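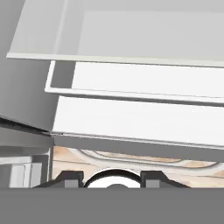
*Última alteração desta página: 9 de setembro de 2018*

### 3.2 Extração e caracterização do óleo de gergelim

As sementes de gergelim branco (*Sesamum indicum* L.) foram fornecidas pela cooperativa Modise em um único lote, colhido em abril e mantido em sacos de papel multifolhado até o processamento. Após a remoção de impurezas por peneiramento, o lote foi dividido em 15 subamostras, das quais 13 atenderam ao critério de umidade e seguiram para a prensagem. As duas restantes foram descartadas e não constam das tabelas.

A extração foi conduzida a frio em prensa de rosca Zaladstead, com alimentação manual e sem aquecimento externo do cilindro. O óleo bruto foi decantado ao abrigo da luz, filtrado em papel qualitativo e acondicionado em frascos âmbar preenchidos até o gargalo. A torta residual foi pesada e reservada para a determinação do teor de lipídios remanescentes, cujo procedimento é descrito em Annamalai e Daza (relatório interno, Ullstead).

O índice de acidez foi obtido por titulação com hidróxido de potássio em meio etanólico, com fenolftaleína como indicador. O índice de peróxidos foi determinado por iodometria. Ambas as análises foram realizadas em triplicata, e os valores discrepantes foram examinados pelo teste de Grubbs antes do cálculo das médias. A fração insaponificável, na qual se concentram a sesamina e a sesamolina, foi separada por extração com éter e quantificada por cromatografia líquida.

Para o ensaio de estabilidade, alíquotas de cada subamostra foram mantidas em estufa a 70 °C, com retirada periódica para leitura do índice de peróxidos. As curvas foram ajustadas por regressão linear no trecho anterior à inflexão, e o tempo de indução foi definido pela interseção das duas retas tangentes. Os gráficos foram gerados no programa Ploter, com os parâmetros de suavização desativados.

**Figura 4.** Vista renderizada de bancada com cuba preta e torneira de metal escovado.

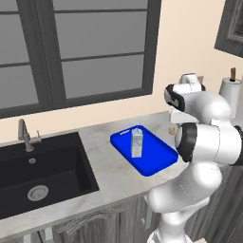 ### 3.3 Questionário de consumo

O segundo componente do estudo consistiu em um questionário sobre o uso doméstico de óleos prensados a frio. Foram obtidas 1.605 respostas válidas. Os itens abordavam a frequência de uso, a forma de preparo (cru, em refogados ou em frituras), as condições de armazenamento após a abertura do frasco e os benefícios atribuídos ao produto pelo respondente.

As respostas abertas foram codificadas de forma independente por T. Annamalai e U. Daza, e as divergências foram resolvidas por consenso. Menções a efeitos sobre a pele e o cabelo foram agrupadas na categoria "uso tópico", mesmo quando o respondente declarava consumir o óleo apenas na alimentação. Menções genéricas à saúde, sem indicação de órgão ou função, receberam código próprio.

A associação entre a forma de preparo e o local de armazenamento foi avaliada pelo teste qui-quadrado, com nível de significância de 5%. Não se buscou relacionar as respostas aos dados analíticos da seção 3.2, uma vez que os óleos consumidos pelos participantes provinham de marcas e lotes não controlados. As frequências por categoria são apresentadas na seção 4, e o instrumento completo encontra-se no Apêndice B.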